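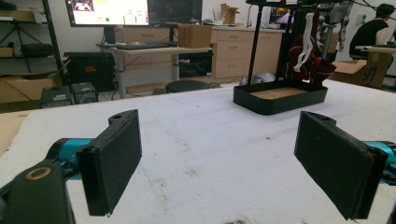 About Foulkes

By Heledd Vaughan, May

Foulkes prepares fabric goods for small makers and shops. Work is carried out at padded tables covered in white foam, with trays and hanging stands kept within reach. Orders are checked on screen and packed in cardboard boxes marked by hand.

The company was founded by Rhydian Owen and employs 50 people. Last year it completed 2,358 orders, including the full Zasari range.

Contact Foulkes | © Foulkes. All rights reserved. | Back to top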